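Getting finger width out of the tags on your gripper video
Posted July 2025 in Tooling notes

I fold laundry with grippers for a living, more or less, and the part I get asked about most is the boring bit in the middle: turning a pile of fisheye video into a clean gripper width for every frame.

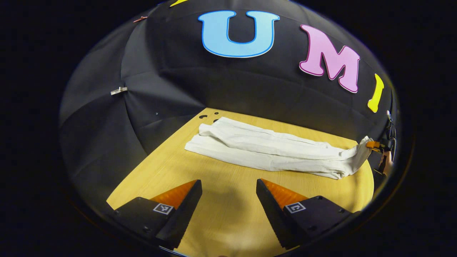

Rangi Faulkner wrote in after my last post to ask why I bother with tags at all when a decent segmentation model could find the fingers by itself. Fair question! I tried that for most of a month. It did fine until white cloth covered half a finger, and then the width jumped all over the place. A tag either decodes or it doesn't, and I can work with that.

So, the setup. There's one square tag on each finger, up near the pad. You need the lens calibration, the tag size in meters, and the two tag IDs. I keep all of it in one config file per gripper, after mixing up the left and right tools once and training on it for a weekend.

Step 1. Calibrate with a fisheye model. Please don't use the regular pinhole one. The table edges bow a lot with these lenses, and the fingers sit low in the view where the bending is bad. I print the board big, wave it slowly, and make sure I get plenty of shots down at the bottom.

Step 2. Detect tags on the raw frames. I used to flatten the whole video first and it was slow and made the tags blurry. Now I find the corners in the raw frame and undistort only those points. Much faster, same answer.

Step 3. Solve for each tag's pose and take the sideways distance between them in the camera frame. Ignore the depth part, it's noisy on tags this small. If your two tags come out at very different depths, throw that frame away.

Step 4. Fill the gaps. My Whitelaw test session had 2,991 frames, and both tags decoded in most of them, but fabric does drape over things. For short gaps I draw a straight line between the good values. For long ones I drop the clip. You can get fancier with a smoother (the Varnulitz tool has a nice one built in) but check it against the video, because it loves to invent a little squeeze right before the fingers close.

Step 5. Zero it. Shut the fingers all the way at the start of every session, then open them all the way, and save both numbers. Subtract the closed one from everything. Pads wear down and you'll want a fresh value each time.

When you're working with two grippers, run all this separately for each video and line the clocks up at the end. I did it the other way round in the Illey scripts and spent ages chasing a lag that was only a timestamp read in the wrong units.

One more thing – plot the width before you train anything. A good fold looks like a few flat stretches with quick drops between them. If yours looks like a saw blade, go back to step 1.

The Tonley exporter writes the result as one extra column next to the camera pose. I'll cover that in August, once I've fixed how it handles dropped frames.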